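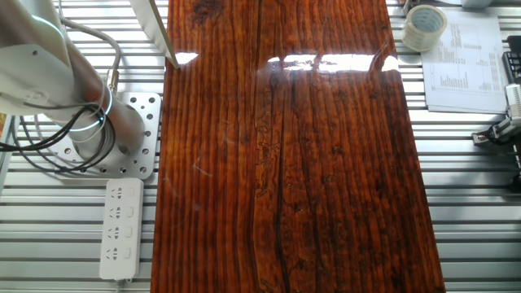
Dorwood range meeting, Thursday, 2 pm

Apologies: Prandness depot.

1. Last minutes
Agreed, with one change: the Jumberg desk return is sold left-handed only.

2. Jumberg desks
Stock stands at 357 tops and nearly 400 leg frames. The surplus frames will be held for the February order. The price list still shows the old pedestal code — sales to correct before the next print.

3. Rusu bookcases
Shelf pins are to be packed in a sealed bag taped to the back panel. Load limit per shelf stays at 60 kg. The assembly sheet needs the fixing torque added at step 2.

4. Delivery
Prandness asked for flat-packed units to be stacked on edge. Not agreed. Packing to send corner protector samples first.

5. Any other business
Filing cabinet keys: spare sets to be ordered by lock number.

Closed 3.15 pm. Next meeting in February.

Contact Dorwood | © Dorwood Office Furniture | Back to top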